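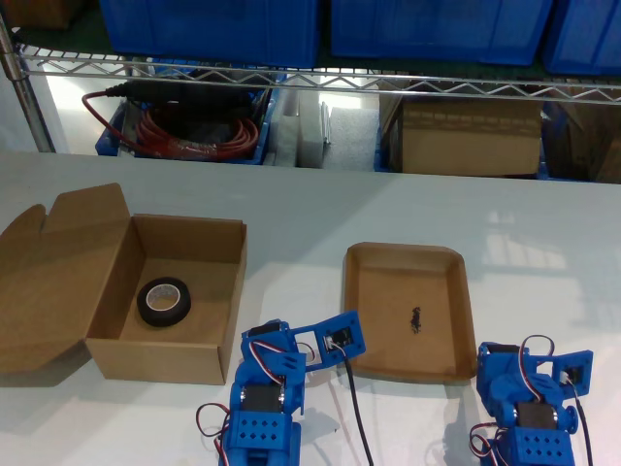

What should you do with a good cardboard box once it's empty? Keep it if the flaps are sound and it fits on your shelf. Recycle the rest.

Minttu Riihimäki runs the packing room at Sowa, a small mail-order shop that sent out 1,857 parcels last year. Most went in boxes that had been used before.

"I look at the corners first," she said. "If a corner is soft, the box is finished."

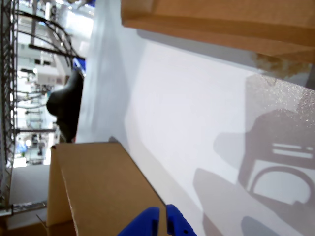 She also checks the fold lines. Corrugated board loses strength each time it bends, and a box that has been flattened and rebuilt several times will sag under weight. Sowa keeps 200 boxes on hand and sorts them by size.

Trays are a separate matter. They stack well, and Riihimäki uses them on the table for small parts that would otherwise roll away.
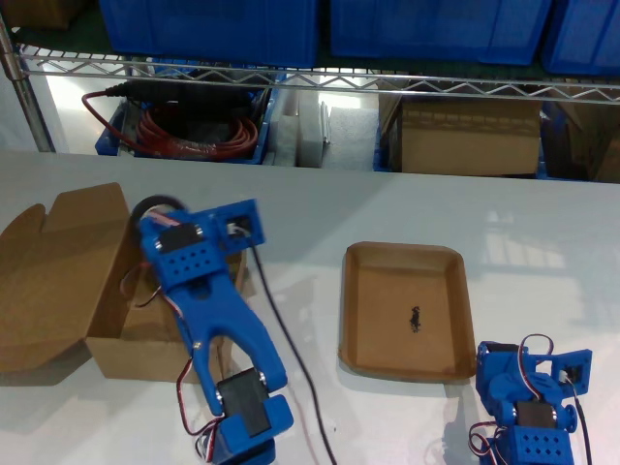
*An open box and a shallow tray share a white tabletop.*

Yabsira Yilma, who packs the Flestden orders, likes a box with a hinged lid. It closes with tabs and needs only a short strip of tape.
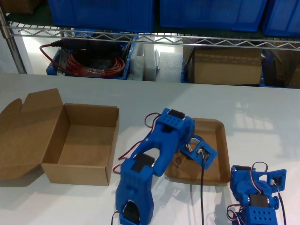 ## Storing What You Keep

Fold boxes flat along their original creases and stand them on edge. Keep them off concrete floors, where they pick up damp. Peel off old labels before you put a box away.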